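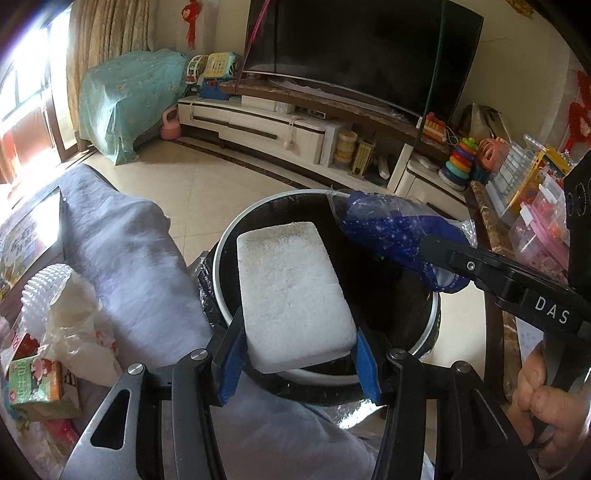

Wrist view, living room recording: a thick white block held between the two ribbed blue pads.

Drurwood Home Handhelds

Drurwood is a set of household manipulation recordings made with hand-held grippers, plus the code we used to train and test grasp policies on them. We're really excited to get this out the door!

What we wanted to know

Can a policy learn to grip soft things well from wrist video alone, with no force sensor? Foam and plastic wrap change shape as the fingers close, and a policy trained on rigid objects tends to keep squeezing. We wanted data from lived-in rooms, with toys on the shelves and daylight coming in at odd angles.

What's inside

1,000 episodes recorded in 26 homes
462 of them with a soft or crinkly target object
3 splits: train, validation, and Plavitz (homes never seen in training)
Gripper opening width for every video frame

The method

We call it Callen. It predicts the next gripper motion together with how far the object's outline will move between the pads. That second prediction is only used during training, so it adds no cost when the policy runs. The idea grew out of the Jasińska baseline, which we include in the repo with its original settings so you can compare the two directly.

Results so far

Callen beats the baseline on soft targets in the Plavitz split, and the gap is bigger than we expected (we reran it with fresh seeds to be sure). On rigid objects the two are about even. Shiny wrapping is still hard: glare near the fingertips throws off the outline prediction, and we'd love ideas on this one.

Known issues

Other hands and grippers show up in some episodes. We left them in.
Width readings drift a little in the December recordings. Run the width correction script before training on those.
Object labels are coarse. "Block" covers foam, sponge, and packing pieces.

Pull requests are welcome, especially for better labels.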